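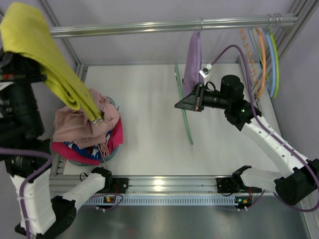 Emdale Textile Reuse and Repair – progress report, second period
To: Kalliopi Stefanou, grants office
From: Wumpini Gbeho, project lead

Kalliopi – sending this Monday morning as promised, budget sheet to follow once Adom has closed out the van repairs. I've stuck to your headings except where I had nothing to say under them.

Where we are

Collections are on schedule. Sorting is behind. Repair classes went better than planned, and the resale corner at Skarno opened in August, a month late. Short version: the money is going where we said it would except for transport, see below.

Collections

We now have 11 drop-off bins out, up from five at the last report. The new ones are mostly along the Drinach bus route plus one behind the library annex. The annex bin fills fastest and also gets the worst stuff (wet bedding, single shoes, once a bag of wallpaper paste). We've put a bigger sign on it. Too early to say if it helps.

The bin at the Skarno end had its lock forced twice. Nothing much taken but the door was bent and rain got in, so two loads went straight to rag. Replaced the door with the heavier type. Cost is in the sheet under equipment, not under collections, because I ran out of room in that line.

Pickups are twice a week. We tried three during the summer moving season and the drivers couldn't keep it up with only one van. The van was off the road for 13 days in total, clutch and then the clutch again. Adom Aidoo borrowed his brother in law's pickup for most of it, which saved us, but we paid his gas and that is why transport is over.

Sorting

The backlog is the main problem. Akosua Sowah reorganized the tables in July so that bags get opened and split by condition first and by type second. Faster, she thinks, and I agree from what I've seen, though new people find it confusing for the first couple of shifts. The old way had everyone stopping to decide whether something was a tunic or a dress while bags piled up in the corridor.

Categories now in use: wear as is, minor repair, major repair, fabric only, rag. Major repair is supposed to be a small pile and isn't. People are optimistic about broken zippers. Akosua has asked that anything sitting in major repair at the end of the month gets moved down to fabric only, no appeals. I've said yes to a trial.

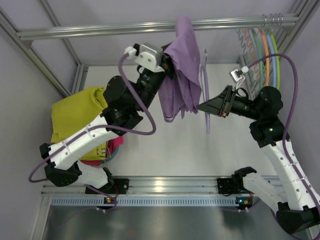
Condition checking has been the slow step within sorting, and most of our complaints from partner shops trace back to it. Stains under the arm, dropped hems, moth holes near a side seam. Things that pass on the table and then look terrible in the shop. We've changed the checking sheet so that every piece gets looked at flat, then on the rail, then at the hem last. The rail matters more than we figured. Hang a piece up by a bunched handful, like the purple one, and the cloth falls in long folds with the bottom edge in uneven points, so you may see a bit of stitched hem at one side and have no idea about the rest. So shoulders square or waistband clipped, then check. Returns from the shops have dropped since the new sheet came in but it's only been a few weeks and I don't want to put a percentage on it yet.

Still no good answer for knitwear. It stretches if it hangs and nobody likes folding it. Suggestions welcome from your other grantees.

Repair classes

This is the good news section. We had 207 people through the door over the period against a target we honestly set too high, or so I thought at the time. Evening slots fill first. The Saturday slot was meant for families and gets mostly retired people, who are great company and better at darning than the tutor.

Mohammed-Awal Sulemana taught most of the sessions. He has rewritten the beginner plan: buttons and hems in week one, patches in week two, zippers not until the end. Dropout after the first week is way down. He also wants to run a session on sewing machine maintenance, our own machines need it badly, two are skipping stitches and one has a foot pedal that runs on when you lift off. I'd like to move a little money from printing to cover service parts. Please confirm that's OK by reply, I know it needs to be in writing.

What people told us on the feedback cards, copied as written:

"More time on the machine less time on the talk"
"Fixed my work pants, havent bought new since"
"Could there be a class for curtains"
"Parking"

Parking came up a lot. Nothing we can do, it's the clinic's lot after 6 p.m.

Partners

Adjei, the alterations shop, has been taking our wedding and formal pieces on consignment. Slow sellers but decent prices when they go. They'd like better pictures and measurements on the tags, so we've started pinning a card with chest, waist and length. Takes time. Akosua is testing whether to do it only for formal wear and coats.

The school uniform swap is paused. Two schools changed their polo color over the summer and we're stuck with shelves of the old one. Talking to the district about whether the old color can be allowed for one more year. Had one meeting, friendly, no decision.

Resale corner

Open four afternoons a week. Steady on rainy days, dead when it's hot. Kids' coats sell the minute they go out. Men's formal shirts don't sell at any price. The big lesson is display – stuff in bins gets pawed through and left, the same stuff on a rail gets bought. Which means we're short of hangers, always. Mixed donated ones are what we've got, wire, wood, plastic, whatever turns up, and the thin wire ones leave marks on the shoulders. Smooth rounded ones are kinder to light tops. Small budget line for this requested next period.

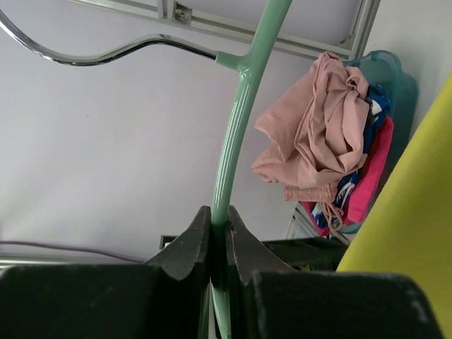 Mint-green hanger with silver metal hook.

Problems and risks

Storage. The lease on the back store is month to month and the landlord has been vague. If we lose it we have room for maybe a week of incoming bags. Looking at a unit near Drinach, more expensive, dry at least.

Van. See above. It will not last another winter, Adom says, and he is usually kind about it.

Staff time. I'm doing the bookkeeping on weekends and it shows, as you'll have noticed from the last budget sheet. Adding five paid hours a week for admin would fix it. Not asking for new money, we have an underspend in venue hire.

Next period

Clear the sorting backlog before the winter coats come in. Machine service, if you approve teh move. Curtain class, one trial session. Decide on the storage unit. Get an answer from the district on polos.

Receipts are scanned and in the shared folder, apart from two for bin hardware that I'm still chasing. Call if anything is unclear, afternoons are best.

Wumpini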